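Kedon Finger Pad Kit for Two-Finger Grippers

Part no. K-227. Ships in 2 business days. Fits the Quinlan wrist mount with the older pin spacing (newer wrists need the adapter plate, sold separately).

OK, so I've been selling these pads since the shop was a folding table in my garage, and I still get more email about them than anything else we carry. Most of it is "how do I know mine are worn out?" so let me start with that.

Run a fingernail across the face of the pad, top to bottom. If it glides, the pad is glazed and you should swap it. If you feel a little drag, you've got life left. Please don't go by color! I've had pads come back that looked awful and gripped just fine, and a pretty pair that couldn't hold a bottle cap.

Swapping them takes me 17 minutes with coffee in the other hand. Park the arm, open the jaws all the way, and cut power at the cell, not only at the pendant. Back out the little screw behind each pad and slide the old one up and off. Wipe the slot with alcohol and let it dry. New pad goes in from the top, screw goes in finger tight, then a quarter turn. That's it, leave it there. The insert is soft brass and it will strip on you if you lean on it (ask me how I know).

Then comes the part people skip, which is re-zeroing the jaws. New pads are thicker than the ones you took off, so your old closed position is wrong now. Close slowly on nothing until the pads touch, save that as zero, and open again. If you run Jedoria on your cell, it's under Tool, then Jaw Setup. I also like to run the grasp in the simulator before I let the real arm near a part. The pad thickness goes in the tool file, and I check that the part sits centered with a pad on each side before anything closes. If it's off to one side in the model, fix the offset there, because a crooked grasp chews up one pad and leaves the other looking new.

What's in the bag: one pair of pads, the screws, a spare insert, and a card with the thickness printed on it. Keep the card! It's the number you type into the tool file.

Price is $37 a pair. I don't do a bulk price on the website but write me if you're stocking up for a bunch of arms and we'll work something out.

A few odds and ends. Don't clean these with acetone, it makes the face gummy. Store spares flat and out of the sun. If you use the Plostel fingers, the slot is a hair tighter and you may need to take the burr off the edge with fine sandpaper first. Next batch is due in June, and I've got plenty on the shelf until then.
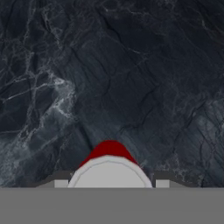

Linnea Westerberg: Put a set on last week and the quarter turn advice saved me, I was cranking the old ones way down. One thing I'd add for Plostel owners is to sand the slot before you wipe it out, or you'll be wiping it twice. Does the spare insert need thread locker or does it just press in?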